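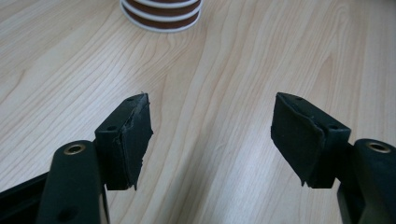
6. Care of the wooden table top

This section applies to all Flinden tables supplied with a light wooden top. It should be read together with Section 9, which covers the legs and fixings.

6.1 Before first use

1. Remove all packing material from the table. Do not use a knife or scissors against the surface.
2. Wipe the top with a soft, dry cloth, following the direction of the grain.
3. Check the top for marks in good daylight. Look across the surface from a low angle, as faint scratches are difficult to see from directly overhead.
4. Report any damage to the supplier before the table is put into use, quoting model number 2374.

Note: The grain differs from one table to the next. Wavy lines, and lines that change direction across the top, are natural features of the wood and are not accepted as faults.

6.2 Daily care

1. Lift objects when moving them. Spools, rolls, cups and similar items with a hard base rim can leave curved scratches if they are dragged or turned on the spot.
2. Remove dust with a dry cloth.
3. For sticky marks, use a cloth dampened with clean water and well wrung out. Dry the area at once.
4. Move ornaments and other standing items from time to time, so that the wood beneath them receives the same light as the rest of the top.

CAUTION: Do not use bleach, scouring powder or wire wool. Damage caused by these is not covered by the guarantee.

6.3 Oiling

The top should be oiled each February, and more often in rooms with strong heating. Birik clear oil (order number 844) is recommended.

1. Clear the table completely and clean it as described in 6.2.
2. Leave the top to dry overnight.
3. Apply a thin coat of oil with a lint-free cloth, working along the grain.
4. Wipe off any surplus after 9 minutes.
5. Leave the table clear until the following day.

CAUTION: Cloths soaked in oil can catch fire without warning. Spread them flat outdoors to dry – never fold them or leave them in a bin.

Note: A freshly oiled top may show a slightly uneven sheen under a window or lamp. Allow the oil to dry fully before deciding whether a second coat is needed.

Section revised 4 April 2018. Approved by Graciela Domínguez, Product Information.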